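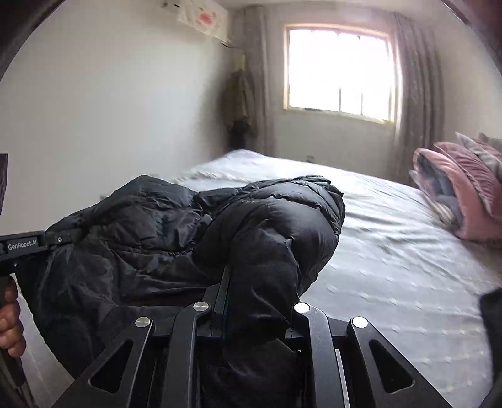

Valtonen, January

I packed for two weeks up north and filled the bed before I'd even found my socks. My neighbor swears by one coat and a lot of sweaters, and I wish I had her nerve! The bus to Urer takes 15 bags a trip (I called and asked), so I got strict with myself and went down to one.

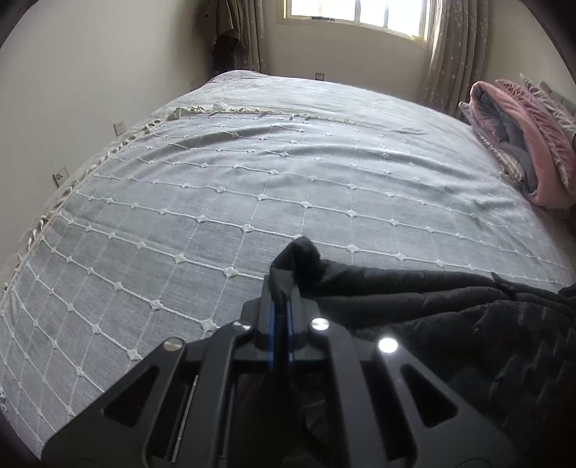 Page last updated: February

The rental cabin has a stove, a kettle and a drying rack, so you can wash things as you go. I wore the same wool pants for most of the trip and spent 20 minutes a night by that stove, reading and eating crackers.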